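The Flotico Card

I got the Flotico card for the points, and I'll admit it, because Noémie Tessier had one and looked so good putting it down on a table. The annual fee was $495! I told my husband it was less. Then the statement came, and he read it out loud at the stove, all of it, the 3 dinners at Charpentier, the hotel in Catine I had sworn was free.

"It was free," I said. "I used points."

"You used points for the parking."

Green onion, cutting board, knife.
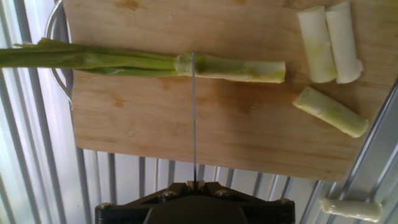
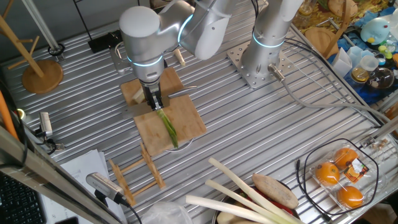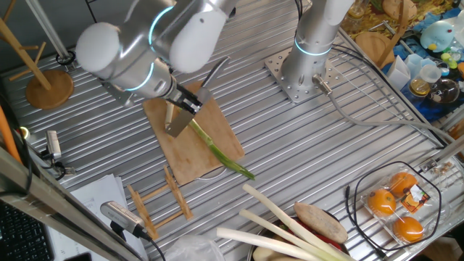

April

So I called to cancel, and the man on the line (Illia Karpenko, lovely voice) offered me 8 months of lounge access if I stayed. I've never even been in a lounge. I pictured the little sandwiches, the big quiet chairs, me in the good coat.

"Are you still there, ma'am?" he asked.

I said I was thinking.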